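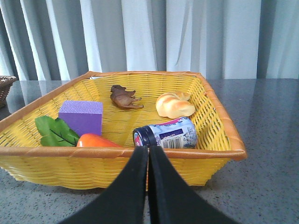 *Yellow woven basket with play items, on the counter*

# Venue Safety Checklist with Comments: Electronic and Dance Music Nights

Okton Hall, main room and basement room. To be completed before doors by the duty manager and kept with the event sheet. Mark each line Pass, Fail or N/A. A Fail in Sections A or B must be cleared before the public is admitted.

**Event:** Gunden label night, two live acts and one DJ set
**Month:** August
**Inspection started:** 5:40 p.m.
**Capacity, basement room:** 203

## A. Exits and crowd routes

- [x] All exit doors open fully from inside – **Pass**
- [x] Exit signs lit, including the sign behind the DJ riser – **Pass**
- [ ] Rear stair clear of flight cases – **Fail, cleared 6:15 p.m.**
- [x] Door counters set to zero and tested – **Pass**
- [x] Coat check line does not cross the exit route – **Pass**

*Comment:* Five empty synthesizer cases belonging to the opening act had been left on the lower landing. They were moved to the load-in room. The advance letter to touring acts already states that the stair may not be used for storage, and the stage manager is asked to repeat this on arrival.

## B. Stage power and cabling
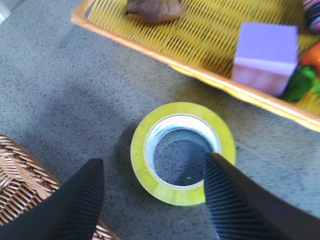 Okton Hall Safety Checklist | Issue 5 | Page 2

- [x] Stage power on its own circuit, separate from the bar – **Pass**
- [x] Ground fault protection tested at each stage outlet – **Pass**
- [x] Cable runs across walkways covered by ramps – **Pass**
- [ ] No damaged plugs or exposed wire – **Fail, item removed**
- [x] Drinks shelf fitted to the front of the DJ table – **Pass**

*Comment:* One extension cord on the left side of the stage had a split jacket near the plug. It was tagged and taken out of service. A replacement was drawn from the store and tested with the mixer and both drum machines running.

*Comment:* The headline act plays a long set without breaks and has asked for its table to be placed at floor level. This is accepted on condition that the barrier stays in place on all open sides.

## C. Sound levels and hearing protection

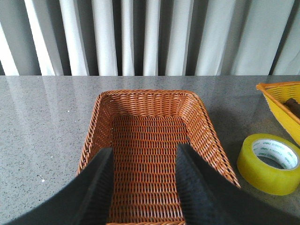 **Lenka Gajdoš**
Sound and Noise Control Officer

- [x] Level meter calibrated and placed at the mixing desk – **Pass**
- [x] Limiter locked at the house setting – **Pass**
- [x] Earplugs stocked at the bar and at the door – **Pass**
- [x] Speaker stacks strapped and front row set back – **Pass**
- [ ] Quiet area open and signed – **Fail, sign missing**

*Comment:* The bass bins were moved 40 inches away from the east wall following a complaint from the tenant next door. Readings in the shared hallway during sound check were within the house limit. A second reading is to be taken during the headline set, when low-end levels usually build over a long stretch.

*Comment:* A temporary sign has been put up for the quiet area. A permanent one has been requested.

## D. Lighting, haze and rigging

- [x] Safety bonds on all overhead fixtures – **Pass**
- [x] Strobe warning posted at both entrances – **Pass**
- [x] Haze machine on a level surface, clear of drapes – **Pass**
- [ ] Laser effects – **N/A**
- [x] House lights can be raised from the desk and from the bar – **Pass**

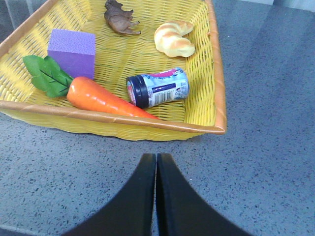
*Yellow woven basket, front-right corner, with a small brown toy animal among the contents*

*Comment:* The haze output should be kept low until the room is half full. The Jarunholm night in the same room ran too heavy early on, and staff at the rear could not see the stage barrier clearly.

## E. Staff and first aid

- [x] Two first aiders on shift and named on the board – **Pass**
- [x] Radios charged, channel 2 kept free for emergencies – **Pass**
- [x] Show-stop procedure read to both acts – **Pass**
- [x] Free drinking water available at the bar – **Pass**

**Inspected by:** Oduor Mosoti, duty manager
**Stage items checked by:** Myroslav Bondarchuk, stage manager
**Outstanding:** permanent sign for quiet area; hallway reading during headline set
**Cleared to open:** 6:50 p.m.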